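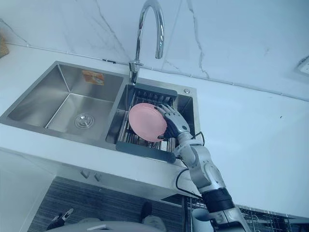

A pink plate over the dish rack, in a sink with two bowls.

Why Do Dishes Dry By Themselves?

I used to hate drying the dishes. When I was seven, my family had one towel for the job, and by the third plate it was so soggy that I was pretty much just moving water from place to place. Then my neighbor, Mrs. Tsakiris, told me that at her house they let the air do it. The air! I thought she was kidding.

So how does that work? Let's start with the rack. Look at the shiny metal rods inside the dark gray basket. They have gaps between them, and those gaps are important. If you set a wet plate flat on the counter, the water underneath gets trapped. It can't drip anywhere and hardly any air can reach it. Put the same plate on a rack and the water runs off the rim, slips down between the rods and lands in the sink (and the sink has a drain, so off it goes).

The plate is tilted, too. Water is always trying to get lower, because gravity keeps pulling on it. On a tilted plate there's a downhill! Big drops slide together, make even bigger drops, and roll right off.

But some water stays behind. You've seen those tiny beads that cling to a clean plate, right? Water sticks to things a little bit, and a small drop isn't heavy enough to pull itself loose. This is the part where the air gets to work.

Water is made of teeny tiny bits called molecules, much too small to see. They're always jiggling. Every now and then one of them at the top of a drop jiggles so hard that it zips off into the air. Then another one goes, and another, until the whole drop has floated away. That's called evaporation (say it like this: ee-VAP-or-AY-shun). The water is still around, up in the air of the kitchen, in a form you can't see. We call that water vapor.

Warm water evaporates faster than cold water, so a plate rinsed with warm water usually dries sooner. Moving air helps as well. On a sticky June day, when the air is already full of water vapor, everything takes longer, and my bathing suit never seems to dry at all.

Want to try it? Ask a grown-up for 2 plastic plates that are the same size. Rinse them both. Lay one flat on the counter and lean the other one up in a dish rack. Now go play, and come back every ten minutes to check on them. Don't forget to look underneath!

My friend Fikri did this one Saturday with his little sister, and his flat plate took 52 minutes longer than the leaning one. Yours will probably come out different. Write down your times and try it again with warmer water, or next to an open window.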